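Início Notícias Testes Garras Braços Câmaras Controladores Fórum Contacto

Teste: garra paralela Kutach com dedos finos, em dois braços Pasov

A Kutach vende esta garra em duas versões, com dedos largos e com dedos finos. A de dedos largos já passou por aqui e saiu-se bem com caixas e peças rígidas. Faltava a outra, pensada para fechos, cordões, etiquetas e tudo o que é pequeno e está preso a uma coisa mole. O material têxtil é onde quase todas as garras desta gama perdem pontos, e foi por aí que começámos.

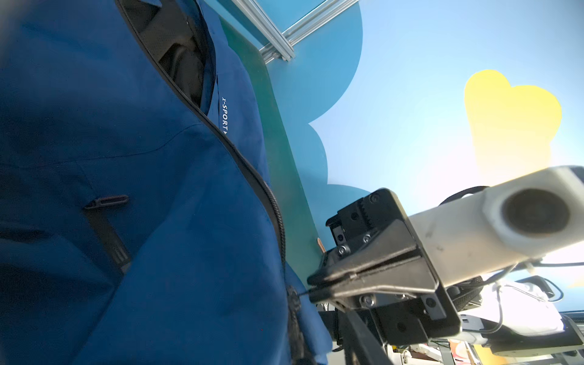 Texto e ensaios: redação da Bredbridge
Publicado em fevereiro | Secção: Garras

O puxador de um fecho de correr é um bom alvo para avaliar dedos. É estreito, fica pendurado, roda sobre si próprio e o tecido à volta cede quando se lhe toca. Com os dedos largos, a garra empurrava o tecido antes de chegar ao puxador. Com os finos, entra de lado e fecha sobre ele sem arrastar o pano. Fizemos 40 tentativas de agarrar o puxador, sempre com a mesma força de fecho, e falhámos 13. Quase todas as falhas aconteceram com o puxador deitado contra a fita do fecho. Quando estava pendurado, a garra raramente falhou.

A força regula-se por software, no controlador Fitzsimmons. Nos valores mais baixos os dedos seguram mas escorregam assim que se puxa na direção do fecho. Subimos dois níveis e o problema desapareceu. Nos valores mais altos os dedos fletem um pouco na ponta e deixam de fechar em paralelo. O manual não fala disto e devia falar.

A montagem no punho faz-se com parafusos e demora pouco. O corpo da garra é anguloso e mais volumoso do que o da concorrência, o que se nota quando é preciso trabalhar rente à superfície. Em várias posições tivemos de inclinar o punho para a caixa não bater no tecido antes dos dedos. Quem tiver um braço com pouca amplitude no último eixo deve medir antes de comprar.

A câmara de punho ajuda bastante na aproximação. Vê-se bem a ponta dos dedos, e o operador consegue corrigir alguns milímetros sem olhar para mais lado nenhum. Em tecido azul-escuro com fecho preto o contraste é fraco, e nas dobras fundas perde-se a leitura do relevo. Para decidir onde agarrar, acabámos por usar também a câmara fixa. 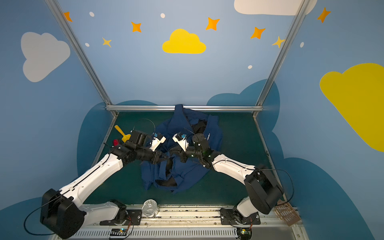
Com os dois braços a trabalhar ao mesmo tempo, a questão passa a ser o espaço. As duas garras têm de se aproximar muito no centro da mesa, uma a prender o tecido e a outra a puxar, e os suportes das câmaras somam volume precisamente nessa zona. Tivemos 2 colisões ligeiras entre suportes durante os ensaios, sem danos. O controlador parou os braços nas duas vezes, mas o rearranque obriga a repor a origem de cada um em separado, o que cansa ao fim de uma tarde.

Os cabos merecem uma nota. Os Pasov trazem-nos por fora, com laços largos junto aos cotovelos. Ficam acessíveis para trocar, mas é preciso contar com essa folga ao desenhar a célula. Convém deixar espaço livre de ambos os lados.

A garra custa 2755 euros, com um par de dedos finos incluído. Os dedos de substituição vendem-se à parte e só aos pares. Depois dos ensaios, os nossos tinham marcas ligeiras na face interior e continuavam a fechar direitos.

Para peças moles com um ponto de preensão pequeno e saliente, compra-se sem grandes dúvidas. Para apanhar pano liso no meio de uma superfície, os dedos largos continuam a ser melhores, e a troca entre uns e outros exige nova calibração. Esse ensaio fica para quando recebermos o adaptador de troca rápida, que a Kutach ainda não tem em armazém.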